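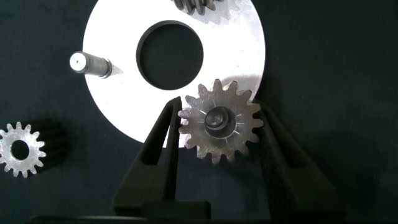
Okay so quick one before bed, I promised I'd write up the Erel open day and if I don't do it tonight it will never happen (see: the entire month of December).

Short version, I went to look at robots putting gears together and stayed way too long. Parking was awful. Coffee was free. Brought home a tote bag I don't need.

Erel is the automation outfit out past the old cannery, the one with the blue roof. They do this once a year, doors open at 10, anyone can wander in. I got there late becuase I went to the wrong gate. Twice. The talk in the front hall had already started, something about 1,000 parts a shift and the cost of downtime, lots of slides. I lasted a while. Then I snuck out the side and went to find the actual machines, like most of the back row.

What I wanted to see was the gear demo. Gears are mean. A peg in a hole is one thing, but teeth have to line up with other teeth, and if you're off by a hair the part just sits on top and looks at you. I have built exactly one gearbox in my life, for a telescope mount, and it took me three weekends and some language.

Stuff I scribbled down while standing there, cleaned up a little:

1. Get as close as they let you. From the back it's an arm moving over a table and you think, fine, okay. Up close you see how little metal the fingers have to hold on to. A spur gear held upright by its edges, a fingertip on either side. I hold them like a cookie and still drop them.

2. Ask about the fingers. I asked, and got a much longer answer than I did for any question about software. The pair I liked best was light gray with a long triangle slot in each one and dark, gritty looking pads on the inside faces, kind of like sandpaper. Now I want to try gritty pads on my own little gripper at home, which currently has bits of bike tube glued on. Works ok on dowels. Hopeless on anything shiny.
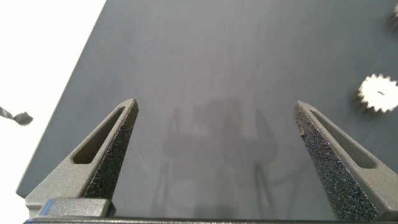

3. Go after lunch. The crowd thins out and the people running the tables get chatty. Before lunch it's all school groups, and they deserve the front row, so let them have it.

4. Bring a snack. The food truck line was 23 people long (I counted, I was hungry) and they were out of everything but pickles by the time I got up there.

5. Write down the names of things. I have "Junach" in my notes, underlined two times, and no idea if that's the planning software or the guy's dog. Pretty sure software. Pekus I do remember, that's their training course, runs in the spring, costs more than my car.

Then I just hung around. That's the good part of these days, once you've seen everything you can go back and stare at your favorite for as long as your feet hold up. Mine gave out before I wanted them to, new shoes, dumb choice.

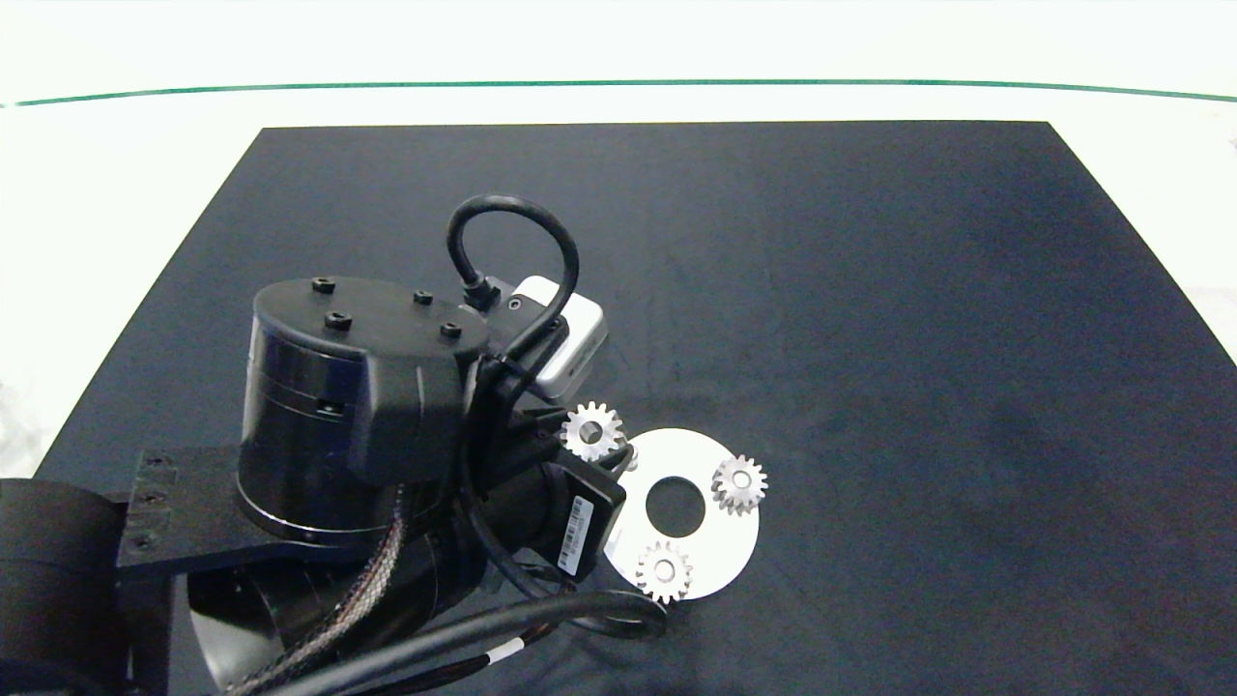 My telescope mount has been sitting in a box since last fall, and I think I finally know what I did wrong. I was trying to mesh everything at the same time, in the air, with two hands and my chin. What I need is a base to build on. The gears at the demo had a flat white plate with a hole in the middle, a couple of them resting on it sort of around the hole, and it made me want to go home and cut a plate of my own right then. I've got a scrap of aluminum that's nearly big enough. The small gear in my set has 19 teeth and a chewed up bore so that'll need replacing first, I'll order one this week. Or next.

Also stopped by the Isah table on the way out. They sell the cable clips I use, and I told the lady so, and she gave me a handful for free. Best table there, no contest.

Would I go again, yes. Different shoes. Right gate. If anybody local wants to split the drive next year leave a comment, I have room for two plus a cooler.

Mount update soon, if the gear shows up and the saw behaves. Ok bed.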